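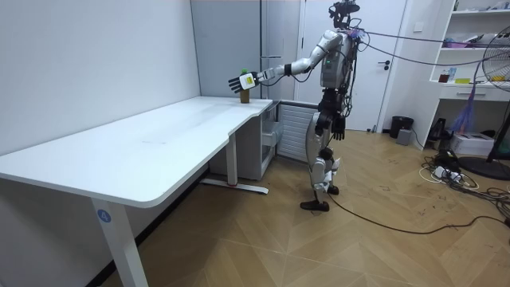 Hand trials, week three

Quick one this time, we're behind. Nerea Rivas wrote most of this between runs and I've stitched it together, so blame me for the order. - Yee-man

Where we are. Two hands under comparison, the Tiltus and the Jimach, both five-figure money so we only get to keep one. Same arm, same controller, same table, same grasp list. The Tiltus went first, all through May. The Jimach went on the week after and has had the same treatment, minus two days when the wrist adapter was wrong (our drawing, our fault, new one came from Benítez on the Monday and fit first time).

Bottle reach. This is the one everybody asks about so it goes first. Bottle standing near the end of the table, arm comes out low over the top, fingers open, close around the middle, lift, hold, put back. One arm only, the other stays down at the side. Sounds like nothing. It's the test that has cost us the most hours.

Total attempts across both hands so far, 3006. That's every grasp on the list, not just bottles. Bottles alone are 600, split evenly. Tiltus dropped or knocked over 26 of its 300. Jimach is worse on paper but most of its misses came in one bad afternoon with a stale calibration, and we are going to rerun that block before anyone puts a number on a slide. Please don't quote it yet. Looking at you, Seltside.

What goes wrong, mostly:

Fingers arrive too closed. The hand gets to the bottle before the open command has finished and the index finger nudges it. Happens on both. Slowing the last bit of the approach fixes it and makes the whole thing painfully slow to watch.

Thumb comes in late. Tiltus only. The bottle rolls against the palm and ends up held at a lean. Still counts as a grasp under our rules, Nerea thinks it shouldn't, we've had that argument twice. Current rule stands until the end of the trial and then we change it.

Hand in the way of the view. When the palm gets in front of the bottle a side camera loses the middle of it, and you're left with cap on top and base underneath. The tracker hates that. Last week we tried letting it run on just the cap. Better than expected! Not good enough with the clear caps, fine with colored ones. More on this next issue if we get time to write it up.

Cable. The thin one along the forearm, elbow to wrist. Too tight and it pulls at full extension, too loose and it hangs down and finds things to catch on. Slack is what we've gone with, plus a check for snags before each block. If anybody has a tidy way of routing this without taking the shell off, Nerea wants to hear from you. She has tried spiral wrap. She doesn't want to hear about spiral wrap.

Controller notes. Moved the hand onto its own bus on Wednesday. Before that the finger commands were queueing behind the arm updates and we were seeing stalls right at the moment of contact, worst possible time. Since the move, no stalls logged. Caveat is that it's only been a couple of days and the log was off for one of the mornings (me, sorry).

Also the grip force setting in the Jimach software does not mean what we thought it meant. It's a ceiling on motor current and has no idea what the fingertips feel. So the early Jimach runs, where we were proudly matching "40 percent" to "40 percent", weren't matched at all. Those are the ones marked with a star in the sheet. Don't average them in with the others. We've rematched by squeezing a load cell and writing down what it says, which we should of done on day one.

Things people said while visiting. The Benítez folks liked the Jimach fingers, didnt like the price. Seltside asked whether we'd try soft pads on the tips. Yes, they're on order. Somebody asked why we don't use a simple two-finger gripper for bottles, and fair enough, for bottles you would. The list also has scissors, a spray trigger, a zip bag and a key, and we'd like one hand for all of it.

My own leaning, for what it's worth: Tiltus for reliability, Jimach for the thumb. Nerea says Jimach full stop. Ask us again after the rerun.

Still to do

Rerun the bad Jimach bottle block. Fresh calibration at the start, another at lunch.

Zip bag. Neither hand has managed it more than twice in a row.

Left arm. Everything so far has been one side and we keep saying we'll mirror it.

Overnight holds, grip closed on a full bottle, check motor temperature every hour. Needs someone in the building. Not me again please.

Housekeeping. The sheet moved, it's now under ticket 3712 and the old link is dead. If you are logging runs use the new one, the old copy got eleven rows added to it after we closed it and I had to move them by hand. Floor cables: step over, don't shuffle them aside with your foot, we lost a session when a power lead came out half way through a block. Stop button goes back on its hook when you leave.

Visiting slot is Fri 13 June, from two o'clock. Bottle runs first, then whatever's working. Bring something you'd like picked up, nothing over a pound, nothing with a lid that leaks. Mail Nerea by the day before if you're coming so she knows how many chairs to drag in.

Pads should be here by next issue. Zip bag update too, if there's anything to report.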